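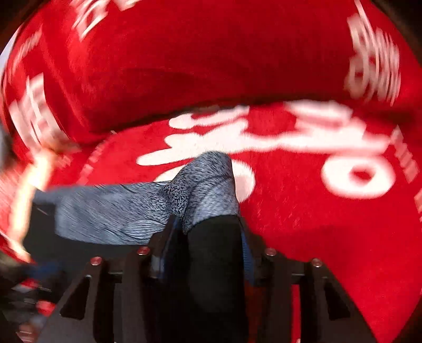
What's the easiest way to start mending your own clothes? Pick something you already wear all the time, find the smallest hole in it, and sew that one up tonight with whatever thread you've got.

I've been at this since April and I'm completely hooked, so here comes a thread (sorry, had to) for anyone with a pile of "I'll fix it one day" stuff on a chair.

1/ My first go was a sock. It looked like a scab. I wore it all the way round Nonholm market and was ridiculously proud of it, lump and all. My second sock was flatter. By the fourth I was showing people my heel in the queue at the bakery!

2/ Kit! You need a packet of mixed needles, small sharp scissors and thread. I spent 200 pence in the charity shop in Dunleavy and came home with a biscuit tin full of someone's old cottons, including a green I've now used on practically everything I own.

3/ Darning is just weaving. Run your thread up and down across the hole, start well outside the worn bit, then go over and under the other way. Leave it a bit slack – pull too hard and the whole thing puckers like a prune.

4/ T-shirts and sweatshirts are a different beast, all that stretch. Use a ballpoint needle (the tip is rounded so it slides between the threads) and iron a bit of soft backing on the inside before you stitch.

5/ Elbows. Oh, I love elbows. Cut the patch bigger than you think, round off the corners, and pin it while your arm is IN the sleeve, bent. Get a friend to do the pinning unless you're very brave.

6/ Matching thread or loud thread? I go loud now. Mustard on navy, that green on anything. My old Trirkberg walking jumper has four different colours in one cuff and gets more compliments than anything I've ever bought new.

7/ Someone asked how long it takes. A small hole is one episode of something. The jumper cuff was a whole rainy Monday, two pots of tea and a fair bit of swearing when I sewed it to my own leggings.

8/ Wash it first!! Wool especially. I mended a cardigan before washing it, the cardigan shrank a touch, my patch didn't, and now it has a sort of pouch.

9/ Jeans next. I've been putting off the inside thigh seam for ages, so if you've got a good method for that bit please send it my way. I've got denim scraps in the tin and a thimble that nearly fits.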